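Cutting back on sweet drinks, four months in

I started keeping track of what I drink in March. My dentist had asked how many sugary drinks I had in a week and I told her two or three. When I got home I looked at the recycling and knew that was wrong, so I put a notebook on the kitchen counter and wrote down everything that wasn't water.

The first month was the useful one. I didn't try to change anything, I just wrote. By the end of it I could see that I hardly ever drank anything sweet with a meal. Nearly all of it was between lunch and the end of the workday, with a second small bump on the drive home when I stopped for gas. Coffee didn't matter much because I take it black. Soda didn't matter much either. I had a can maybe twice. It was bottled tea, and the odd bottle of juice, and I had been counting the tea in my head as more or less water.
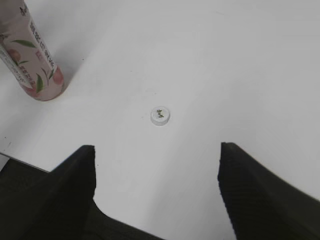 The notebook has a page for each week with the time down the left side. I tried an app first, one called Junier, and gave up on it after nine days. It wanted me to pick the drink from a list, and the list had the small size and the large size of everything but never the one I was holding. It also sent a reminder at 8 p.m. that I found annoying. Paper is slower but I've never skipped a day with it. If I forget, there's a blank line at 3:00 and I can usually remember what went there.

Once I knew the afternoon was the problem I looked at what the afternoon was like. I work in an office park in Gidirdale, in a building with one vending machine and no cafeteria. Lunch is at noon. By 2:30 I want to get up from my desk, and the only place to walk to is the machine or the little grocery across the parking lot. I think most of what I bought was an excuse to stand up. I tested this by walking to the grocery and back without my wallet for a week, and by the time I sat down again I mostly didn't want the drink. On two of those days I still did, and I was in a bad mood about it until I got home.
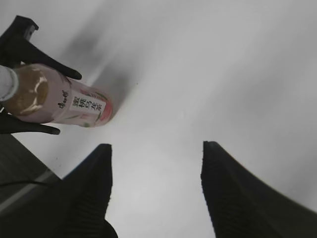
Labels took me longer to learn than they should have. The number on the front, if there is one, tends to be for a serving, and a bottle can be more than one serving. One juice I bought all winter says 105 calories and has two and a half servings in it, so I was drinking about 261 and thinking 105. Tea was harder to be sensible about. A pale pink bottle of iced tea looks light, like something you'd be given at a spa, and for years I let the color do my thinking for me. Some teas have no sugar at all, some have as much as soda, and you can't tell which from the shape of the bottle. Now I turn everything around and read the back before I pay. If I can't read the language, I look for the table with the numbers, and if it's given per 100 ml I do the math on my phone. It takes a minute.

People gave me a lot of advice when I mentioned I was doing this. Sparkling water was the main one. I bought a case and it was fine, but I don't like bubbles in the afternoon and I ended up giving half of it to my neighbors. Flavor drops were the second suggestion. I tried one kind and it tasted like a candle. Someone at work told me to just quit all at once, and I did that for six days in April. On the seventh day I drank two bottles of peach tea in the car before I had my seat belt on. I wrote both of them down.

What I do now is brew my own. I know that isn't a new idea. I had a teapot in a cabinet already, and I bought a glass pitcher from Elletti, the kitchen store on the way to my sister's place, because the teapot doesn't fit in the fridge door. I tried loose tea and tea bags and I've stayed with bags for weekdays. Cold brewing is the method I like best:

Six bags in the pitcher.
Fill with cold water from the tap.
Lid on, into the fridge before bed.
Take the bags out in the morning.

It comes out softer than tea made with boiling water and it doesn't go cloudy. I've used black tea, green tea and oolong. The oolong is the one I keep going back to. I get it from Doãn, a shop near the train station that sells it in plain foil bags, and they let you smell the tins before you choose. The dark one is the best cold. The lighter one was too faint for me once it had been in the fridge, though I like it hot.
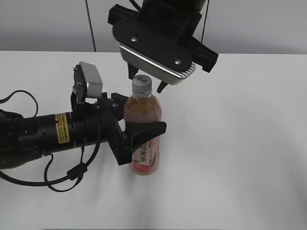

For the first two weeks I put honey in it, a spoonful for the whole pitcher. Then half a spoonful. Then I forgot one night and didn't notice until I'd had a glass and a half, so I stopped. I don't want to make that sound easier than it was. The forgetting came after a good five weeks of plain tea tasting like a punishment.

I carry it to work in a steel bottle that holds enough for the afternoon. The steel bottle has its own problems. The lid has a rubber ring that holds on to smells, and if I leave it closed over a weekend it smells like a pond. I take the ring out with a toothpick and let it soak in vinegar. I also learned to leave the lid off to dry overnight.

I added up the money in June. Between the vending machine and the gas station I had been spending more than I spend on my phone plan. I'm not putting the extra away for anything in particular. Some of it went to the pitcher, and some of it went to better tea than I need.
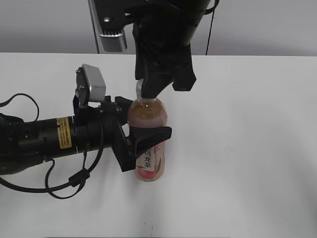 I still buy a bottle now and then. Road trips are the main time. I like having a cold drink in the cup holder, and I'm not going to bring a pitcher on the interstate. Movies are the other one. I write those down too, and the count for last month was four.

I went back to the dentist in July. She asked the same question and I gave her the number from the notebook. She typed it in and told me to floss more on the left side.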